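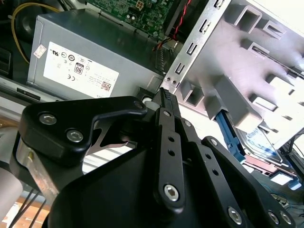
Boards > Builds > Home and shared shop > Teardown arm, wrist cam thread

Search this board Go Advanced

undness_dindo
ok so update on the teardown arm. Goal is still the same, strip donated desktops down to bare case without me standing there all evening. Now working inside a real tower instead of the plywood mockup. Fingertip right up by the bottom edge of the drive cage. The tip with the ridged pad fits in there, the rest of the hand is the problem. Palm housing is just fat. Blue rail on the drive is what I want it to pinch and slide.

Questions
1. anyone gripping plastic drive rails with a serrated pad? or go to rubber
2. wires. red/black twisted pair comes down toward the drives and theres a bundle of thin blue ones low on the right. how do you keep linkage off them

Running Oltitz firmware, 312 on the grip current limit.
— Dindo Enriquez

lalletti
312 is way high for those rails. They snap. I'd start at half that and creep up

undness_dindo
half doesnt hold. slips every time on the bench

lalletti
then its the pad, not the current. Ridges on smooth plastic, hardly any contact. Rubber.

jsoriano
Disagree on rubber. Had rubber tips for 17 drives and they were shredded, cage edges are sharp stamped metal. Keep the ridges, put one layer of cloth tape over. Swap the tape when it looks bad.
Jonalyn

lalletti
tape leaves goo on everything

jsoriano
On scrap. Who cares

urrutia_bench
Bigger thing imo — why is the power supply still in there?? Pull it first. Gives you the whole left side to come in from and you can angle the wrist so the outer link isnt down by the wires. You're trying to thread that hand past everything at once

undness_dindo
was saving the psu for last bc its heavy and I dont trust the wrist with it. Its an 80 badge one too, would like it to come out in one piece for reuse

urrutia_bench
so take it out by hand. Four screws. Let the robot do the boring part

undness_dindo
kind of defeats the point

urrutia_bench
does it tho

jsoriano
With urrutia on this. Mine never did PSUs. Also Dindo check your link bars, the perforated ones. Cable loops love those holes. I had a fan lead go through one and the arm just kept pulling, took the header off the board with it. I put heat shrink over the bars after that, ugly but nothing catches.

lalletti
heat shrink over a moving linkage sounds like a jam waiting to happen

jsoriano
Only on the straight part. Stay off the pivots. 2,002 cycles on the counter so far and no jam

lalletti
ok fair, thats more than I've got on mine

undness_dindo
Trying it tonight. Plan is psu out by hand (fine, you win), heat shrink on the two long bars, tape on the tip, current down a bit. Will tie the blue bundle back with a velcro strap before it goes in.

urrutia_bench
check your pivot screws while your in there. threadlocker. small ones back out

undness_dindo
did those in May. will look agian

jsoriano
Post the current number you end up on, I'm still guessing on mine

Contact us | Copyright the posters | Back to top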